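Refilling and storing fineliners: notes from the Drostness drawing office
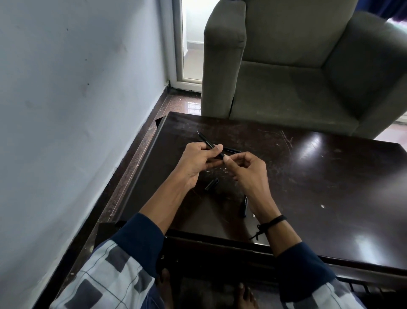 One reader in Brorno wrote after the last issue to object that we had called all technical pens disposable, and pointed out that a good many of them can be opened, cleaned and refilled several times before the nib gives out. The same reader asked whether a pen that has skipped once is worth saving at all, and whether the way it is stored makes any difference.

The objection is accepted. The earlier item dealt only with sealed fineliners, and should have said so. There are three constructions in common use and they need different treatment.

Sealed fineliners have a fibre reservoir and a plastic nib in a thin metal sleeve. The reservoir is filled at the factory and the end plug is pressed in. Some plugs can be drawn out with pliers, but the fit is rarely as good afterwards and the pen may leak when warm. We do not refill these for drawings that have to be kept.

Cartridge fineliners have the same nib, fed from a replaceable cartridge. The nib section is usually sold separately. Replace the cartridge when the line turns grey at normal drawing speed, and replace the nib when the line becomes wider than its stated width or the sleeve starts to scratch.

Tubular pens have a steel tube with a fine wire inside it, attached to a small weight. Ink flows down between the wire and the wall of the tube. They give the most even line and need the most care. A tubular pen that has been left full over the winter should be assumed to be blocked.

Storage

Fibre-nib pens should be kept flat. Stored nib up, the ink drains away from the tip and the first few lines will be pale. Stored nib down, some makes flood into the cap. Tubular pens are the exception and should stand nib up if they are going to be used within the week, and be emptied and washed if they are not.

Caps matter more than position. The seal is a small ring or ridge inside the cap, and it wears. A cap that no longer clicks should be taken out of service, even if the pen works. It is worth keeping the caps from exhausted pens of the same model as spares.

Temperature is a lesser problem, with one exception. Pens left on a windowsill or above a radiator lose water from the ink through the cap seal, and pigment ink that has thickened in the reservoir cannot be thinned again to its original state. Adding water gives a pen that writes, but the line is uneven in density and does not scan well.

Skipping

A single skip is not a fault in the pen. The usual causes are grease on the sheet, drawing too fast, and holding the pen too low. Fibre nibs in the finer sizes need to be held close to upright. At a low angle the edge of the metal sleeve touches the paper before the fibre does.

If the skipping continues on a clean offcut, cap the pen and leave it flat overnight. If it still skips in the morning, and the cartridge is not empty, the nib is worn or dried. Dried nibs on cartridge pens can sometimes be recovered by standing the tip in lukewarm water for 31 minutes, blotting it, and drawing on scrap until the colour is full again. Longer soaking washes pigment back out of the feed and does no further good. Do not use spirit on plastic feeds.

Tubular pens can be soaked for as long as necessary once taken apart. Do not withdraw the wire from the two finest sizes. It bends easily and cannot be straightened well enough to go back.

Life of a nib

The office kept a log on one model of cartridge pen, the Hoshino, over a summer of ordinary work on tracing film and on smooth paper. On film, the mean distance drawn before the line went out of tolerance was 172 metres. On smooth paper it was almost 1000. Film is abrasive and wears a fibre nib to a slant, which shows first as a difference in width between horizontal and vertical strokes.

For film we now use tubular pens only. For paper of 90 grams and over, the cartridge pens are adequate and a good deal cheaper to run. Below that weight the ink may show through on the reverse, whichever pen is used.

Ink

Do not mix makes in one pen. Two black pigment inks may use different binders, and the mixture can form a gel in the feed within hours. If the make has to be changed, wash the pen until the water runs clear and let it dry fully before filling.

The Kedis refill bottles mentioned in the last issue now come with a narrower spout. It fits the cartridge neck directly, and the separate adaptor is no longer needed. Readers who have the older bottles should keep the adaptor.

The September issue will cover erasing ink from film, and the care of scraper blades.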